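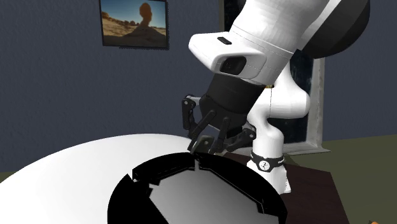 Khrystyna Nechyporuk objects that a viewer who sees two contestants arguing for four minutes on a Monday night has no means of knowing that the argument lasted an hour, and that the missing part is where the apology was. Her point stands. I'll come back to it under slide 4.

Slide 1. Title. Editing and reputation in celebrity reality shows. Cinel training day, Jan 23, 2018. Phones off, sign the sheet.

Slide 2. Scope. Studio-and-house formats with a public vote. Talent shows are excluded, as are the dating formats, where the contracts differ. The case used throughout is series two of Hanrahan, broadcast nightly by Vosomeo. 15 celebrities went in. The final went out live.

Slide 3. Ratios. Hanrahan recorded 84 hours of usable sound for each hour transmitted. State the figure, then pause. Point out that "usable" excludes sleep and microphone faults. The editor's log gives 64 scenes cut in the first week, and most were cut for length. Do not read out the table.

Slide 4. The kitchen row. Play the clip as broadcast (sound check beforehand, the left speaker is weak). Then show the running order from the log. The broadcast version places the insult before the remark that prompted it. No words were altered. The complaint was about sequence, and the broadcaster's code at that time dealt only with content. Return to Nechyporuk here. She wants a caption giving elapsed time. Against that: captions were tried on the late edition and dropped after a week, and the log does not record why.

Slide 5. After the exit. Three stages, in order:
exit interview, same night, subject has seen no footage
press day, subject has seen a reel chosen by the production
social media, subject has seen everything, including replies
Disputes between former contestants nearly always surface at the third stage. The tabloids then ask each side about the other's post, and the reply becomes a second story. Flosard, the agency that represented two of the Hanrahan cast, advised a 70 day silence. One client kept to it. The other posted from the airport.

Slide 6. Wording. "Slams", "blasts", "hits back". Compare the headline verb with the post it describes. In the sample on the handout the post was a shrug and a full stop. Ask the room for alternatives – "replies" is usually accurate and usually rejected by the desk.

Slide 7. Right of reply. Before publication, put the specific allegation, give a deadline, keep the message. A general request for comment does not count. If the subject answers after the deadline, add the answer to the online copy and mark the time.

Slide 8. Questions. Skip slide 6 if running late. Handouts are at the back, collect the spares.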